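Kovent Bin Clearing Project
Progress report to the Weerakoon Fund
Reporting period ending 18th June
Prepared by the project office, Corcombe site

1. Status in brief

Work on the mixed-item bin clearing cell continued through the period, with one interruption. The arm entered a protective stop during a pick close to the bin wall, and automatic running was suspended while the cause was found. There was no injury and no damage to the arm. The grant milestone for reliable clearing of mixed bins has been moved back as described in section 5. No additional funds are requested.

2. Picks completed

The cell had logged 3,186 pick attempts when the stop occurred. The planned block of 270 attempts on soft items was under way at the time and was left unfinished. Those results have been set aside and will not be counted toward the milestone, as the cable condition described below may have affected them.

3. The fault

The stop was triggered by the arm's own force limit. The program had called for a large wrist rotation to reach an item lying near the wall, and the cable bundle feeding the gripper pulled tight before the rotation was complete. The controller read the resistance as a collision and halted the arm. It behaved as intended.

On inspection, the outer wrap of the bundle was found to be worn at one tie point. One signal wire inside had been pinched and was giving an intermittent reading of the gripper's open position. A review of the logs showed 8 earlier attempts in which the gripper had reported itself open when it had not fully released. These had been recorded as ordinary missed picks. The error in classification is ours, and the affected entries have been corrected.

The underlying cause was the routing. The bundle had been dressed for the original, shallower bin, and the slack was not reviewed when the deeper bin was brought in. The change form in use at Corcombe asked about reach and payload – it did not ask about cables.

4. Action taken

The damaged wire and the worn wrap were replaced. The bundle was rerouted with more slack at the wrist, and the range of wrist rotation allowed in the program was reduced. A slow-speed check of 100 moves was then carried out with an operator at the stop button, covering all four corners of the bin. No force limit was reached during the check.

Two changes have been made to procedure. The change form now includes a line for cable routing, to be signed before any new bin, fixture or gripper is used. Operators also inspect the bundle and its ties at the start of each shift and enter the result in the cell log.

Stonirero, which maintains the cell under contract, has reviewed the repair and accepted it. Its engineers recommend a guided cable carrier in place of the present ties and straps. The part can be met from the existing maintenance line, and an order will be placed once the mounting points have been confirmed.

5. Effect on the schedule

The soft-item block will be repeated in full, starting from the first attempt. Trials on rigid items will follow it and will not be run in parallel as first planned. We expect the milestone to be met one reporting period late. The reduced wrist rotation means that some items lying flat against the wall may no longer be reachable in a single move, and the pick planner is being adjusted to approach them from a second angle. This remains the main technical risk.

6. Matters for the Fund

We ask the Fund to note the revised milestone and to confirm that the corrected pick records may replace those supplied with our previous report. Automatic running will resume with mixed items in the bin, at reduced speed, and the speed will be raised only after the repeated block has been completed without a force stop.
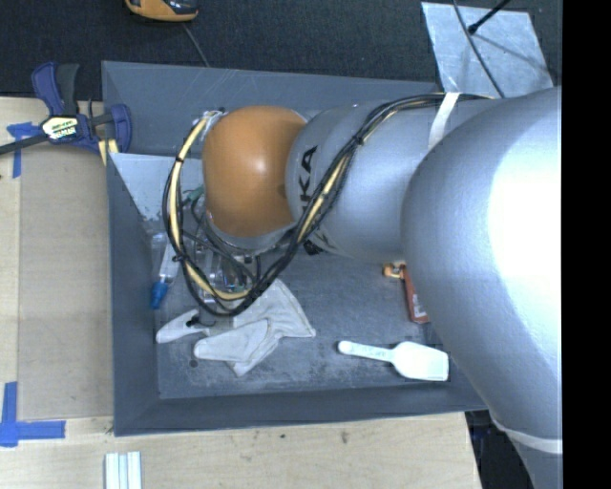 A copy of the revised change form and the signed record of the slow-speed check are held at Corcombe and can be sent on request.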